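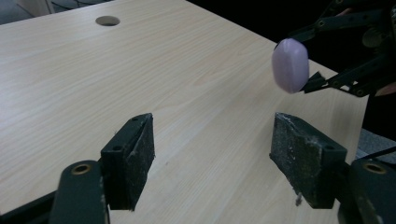 Bavgate Handover Set

Version 2, October 11, 2020

This folder holds demonstrations recorded with hand-held grippers on a table. A person holds the gripper by hand and does the task as the robot should do it later. There is no robot arm in the recordings.

Contents

110 demonstrations in 16 sessions. Each demonstration has its own folder with three files:

video — from the camera on the gripper
width — opening of the two fingers, in millimetres, one value per video frame
notes.txt — the task name, the session number and remarks of the operator

When two grippers are used, each one has its own video and width file, with the ending _a or _b. The clocks were set together at the start of each session. In sessions 3 and 4 they were set only once for both, so please check the timing before you use these pairs.

Tasks

pick, place, pass. The exact wording of each task is in tasks.txt. "Pass" means that one gripper gives the object to the other one above the table. It is the most difficult of the three, and 31 of the demonstrations are of this kind.

What we kept and what we removed

Nine demonstrations were removed from version 1 as the width file was empty. Failed grasps are kept and have the word "fail" in notes.txt. If you train on good examples only, filter by this word first.

Known problems

The finger pads were not changed between sessions, so the grip is not the same in all of them. Fast movements give some blur in the video. Hands of the operators can be visible near the border of the picture.

The script rizk_split.py expects the folder names exactly as they are. If you rename them it stops without a message — we know this and will repair it.

Contact

Recording and notes: Widad Azar. Scripts and file format: Qusai Azar. Please write the session number in your message.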